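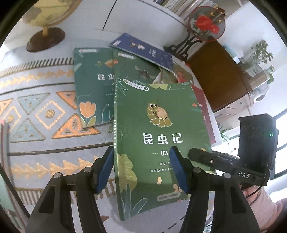

Recoger el cuarto de los niños sigue siendo la promesa favorita de la robótica doméstica. Jestodik habla de 800 horas de práctica, pero un montón de libros infantiles en rústica, con la oruga ceñuda del «昆虫记» encima, pone a prueba cualquier pinza: tapas que se curvan, lomos finos, ejemplares cruzados.

## Lo que falta

Idora pide 30 segundos por objeto — una eternidad para quien ordena una estantería. Y coger no es guardar. 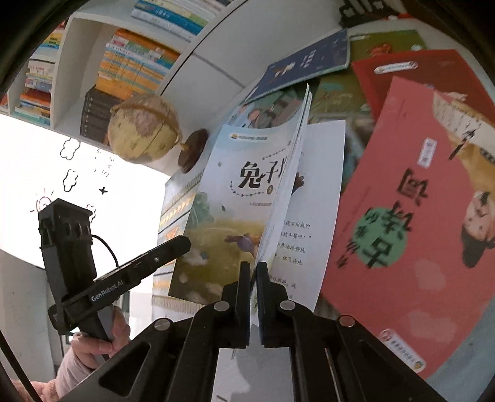 El papel no perdona a los dedos rígidos. Un libro abierto, con las hojas de pie entre dos dedos negros, exige decidir por dónde cerrarlo. De eso, el folleto no dice nada. Yo seguiré ordenando a mano.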